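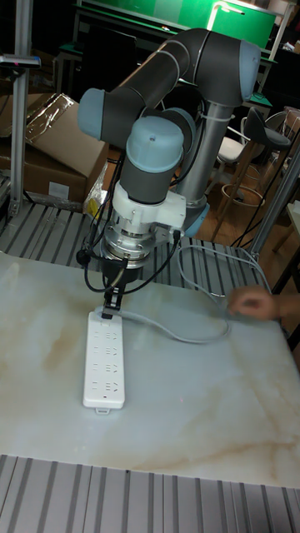 Projects > Travel > Modurley > README

# Modurley Island Visitor Notes

Modurley is a text dataset of short notes for travelers, collected from the weekly newsletter of the Hurnville ferry office. It has 3057 notes in English. Each note is about one place or one service: a beach, a guest house, a walking path, a boat time.

Files Issues Wiki History

## What is inside

- `notes.csv`: one note per line, with the columns `id`, `place`, `topic`, `month` and `text`
- `places.csv`: 425 place names with the spelling used on the island
- `topics.txt`: the 20 topics, in the order of the newsletter

The oldest place names come from a harbor list of 1894. Where the old and the new spelling are different, we keep both, and the new one is in the column `place`.

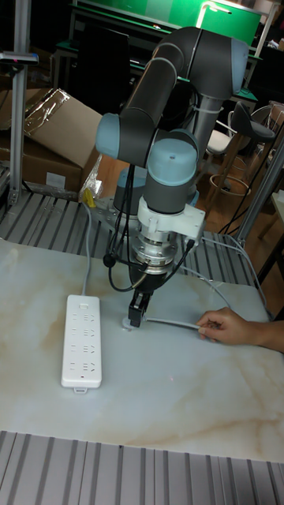 ## How the notes were prepared

Kazimiera Wieczorek typed the paper issues, and Manikandan Achari checked the place names against the harbor list. Phone numbers and names of private hosts were removed. Prices stay in the text, but please do not use them for planning a trip. Many are old.

## Known problems

The month is missing in the notes from the first paper issues. Bradlow Bay and Bradlow are two different places, and in some notes we could not decide which one is meant. These have the value `bradlow_unclear`. The winter is poorly covered, as the newsletter was printed less often after the season.

## Changes

June: corrected the topic of the notes on camping, which were under "hotels" before.

Corrections can be sent to Bogumił Sadowski through the Issues page.

Stars 20 · Comments 4 · Share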